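Sourcing Ceramic Tableware in Hastov: Notes for First-Time Buyers
Jan 10, 2024 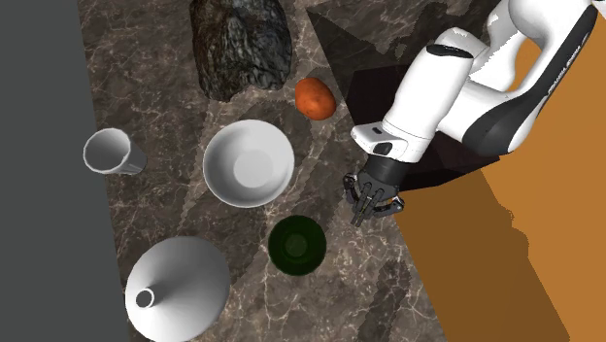 Dark brown marble tabletop with pale veining.

The ceramics section of the Hastov wholesale market occupies the second floor of the east building. At present 186 showrooms are registered there, most of them run by trading agents and a smaller number by the factories themselves. Buyers who wish to deal with a factory should ask to see the business license, as the sign over the door is not a reliable guide.

My company, Pomero, has purchased in Hastov for 16 years. My colleague Tuấn Phùng and I visited again in September to renew our orders for bowls, serving plates and teapots. We called on 136 suppliers by telephone or in person and requested written quotations from those able to meet our glaze standards.

Minimum quantities remain the principal difficulty for small importers. A showroom will generally sell from stock by the carton, but a custom color or a printed logo requires a full kiln load. For our plain white bowl, the lowest figure offered was 1,669 pieces. Khang Hồ of the Lò workshop agreed to divide that quantity between two sizes — a courtesy extended to returning customers, and one that should be confirmed in the contract.

Payment terms are a deposit of 30 percent on signing, with the balance due before loading. We advise buyers to withhold the balance until an inspection report has been received. The report should state the number of cartons opened, the defects found in each and the result of the drop test. Breakage claims submitted without photographs of the outer carton are seldom accepted.

Goods for our Adville warehouse travel by sea in shared containers. Cartons should carry the order number on two sides, and pallets should be wrapped before they leave the factory. Samples may be sent by courier at the buyer's expense, and several suppliers will deduct the sample charge from the first order on request.

The market office closes for lunch, and certificates of origin are issued in the morning only.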